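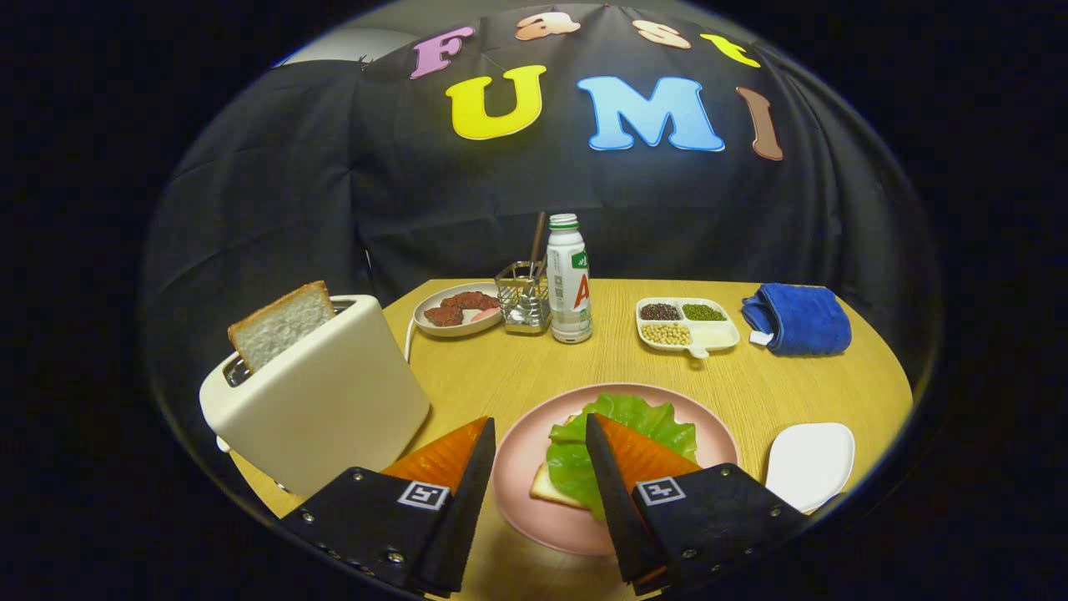
Bread is one of the foods most often thrown away at home, and it is also one of the easiest to lose track of, because a loaf goes down a slice or two at a time and hardly anyone remembers afterwards where the last few went. When I chose this project I thought it would be mainly about mould, and that I would spend my evenings looking at green spots through a hand lens. I did a bit of that, but the diaries my neighbours kept for me were much more interesting, and they gradually took over. Most of what follows is about quite ordinary bread, the kind you see standing up out of the slot of a toaster, a white slice with a golden-brown crust, and about what makes a household decide that a slice like that is no longer worth eating.

Where the idea came from

My grandmother kept bread in an enamel bin with a tea towel folded over it, and stale ends went into a bag on the back of the door for puddings and stuffing. In my own shared kitchen we keep the loaf in its plastic bag on top of the fridge, where it is warm, and then we are surprised every week when it goes off. I wanted to know whether other people in Dredar were more like my grandmother or more like us.

The questions I settled on, after rather a lot of crossing out, were these. How much of the bread that comes into a home is thrown away? Does the place where it is kept make a difference? And what reason do people give when they throw it out?

How I did it

I put a note through doors in the streets behind the old Stotusitz mill and another on the board at the library. In the end 32 households took part, a good many of them people living alone or in pairs. Each one was given a diary sheet to hang up near the bread, with a column for slices eaten and another for slices thrown away, and a space for a few words about why. They filled it in for 10 weeks, starting in April. I asked people to count a roll as two slices and a crust as one, which caused more discussion on doorsteps than anything else in the project.

At the same time I ran a small storage test at home. I bought the same white sliced loaf from Kuster, the baker on the corner, each Saturday, and divided it between a plastic bag on the worktop, a cloth bag in a cupboard, a lidded bin, and the fridge. Every morning I pressed a slice from each with my thumb, smelled it, looked it over for mould and gave it a score for softness from one to five. I know a thumb is not a scientific instrument. I did at least use the same thumb throughout.

What the diaries showed

Altogether the households recorded 3429 slices used or thrown away, and of those 602 were thrown away, so a little over a sixth of the bread was wasted. I had expected it to be higher, and I suspect the diary itself had something to do with that. Several people told me they had felt guilty writing a number in the second column and had eaten the slice after all, and one household wrote "toasted it because of you" beside a Tuesday, which I was very pleased with.

The reason written down most often was dryness, well ahead of mould. I had not thought about this difference before I started. Mouldy bread really does need to go, and it is no good cutting off the spot and keeping the rest, but a dry slice is perfectly safe and only needs something doing to it. Crusts came up again and again too. In families with small children the two ends of the loaf were being thrown out as a matter of course, often on the first day, and some parents said they had never thought of them as food at all until they had to write them down.

The households that kept bread in the freezer and took out slices as they needed them wasted least. People who lived alone and had no freezer space wasted most for their size, and I felt for them, because a small loaf from the shops often costs nearly as much as a large one.

What the storage test showed

The fridge was the surprise. Bread kept there stayed free of mould longest, but it felt firm and stale by the second morning. I had always assumed that stale bread was simply bread that had dried out, but my reading says that much of the firmness comes from the starch in the crumb slowly changing its structure as it stands, and that this happens faster at fridge temperatures. Warming the bread through undoes some of the change, which explains why an old slice can be so much nicer as toast than it is in a sandwich.

The plastic bag kept bread soft the longest and also grew mould first. The cloth bag did the opposite – dry by midweek, but clean. The lidded bin came somewhere between the two, and I am glad on my grandmother's behalf that it did so respectably.

Problems and things I would change

Two sheets got wet and had to be copied out from memory, so those entries are less reliable than the rest. I also failed to ask what kind of bread people bought, and a dense rye loaf must behave very differently from the soft white I was testing. My kitchen was warmer in some weeks than in others, and I only started writing down the temperature halfway through. If I did it again I would also weigh the waste, as a slice can be thick or thin and my numbers treat them all alike.

What happened afterwards

I wrote up a single page of advice for everyone who had taken part: freeze half the loaf on the day you buy it, keep the rest out of the fridge, and save the dry ends for crumbs or toast. The Nemiter community kitchen asked for copies and added a recipe for bread pudding on the back, with marmalade in it, that is far better than mine. I took the page and the diary totals along to their open evening on Nov 6, 2025, and had some lovely conversations over slices of the pudding. Three more households have asked whether they could keep a diary over the winter, and I have printed them fresh sheets with a temperature column.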